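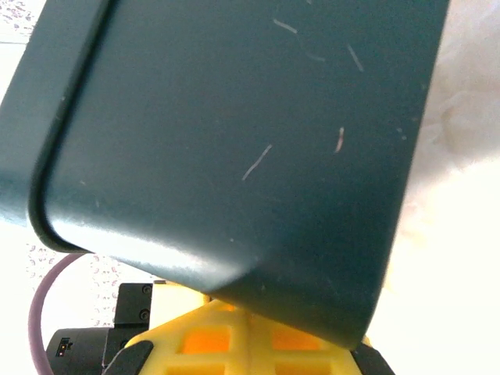 ## 1/

Collecting demos for the handover task in October. The wrist view gets most of its pixels from whatever the gripper is holding, so a plain teal surface like this one gives the model very little to go on.

## 2/

Target is 200 episodes. We have 21. Kelly Brandão drives the arms and I check the recordings.

The swirly painted box is easier to track from the fixed view. Left arm holds it, right arm comes in from the side.

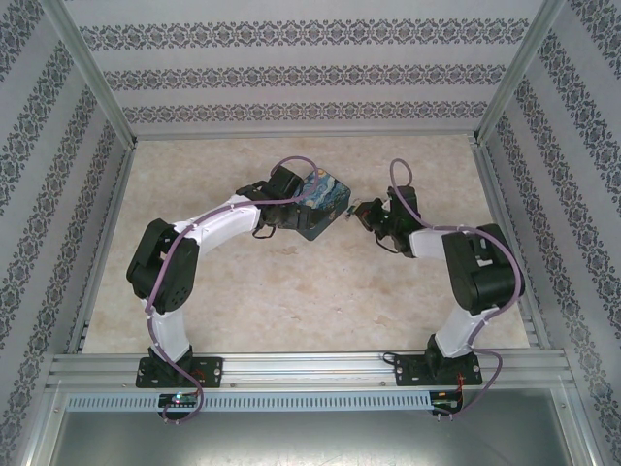

## 3/

Rule for now: if the right jaws bump the box before they close, we keep the episode and tag it. Danylo wants those for the recovery set.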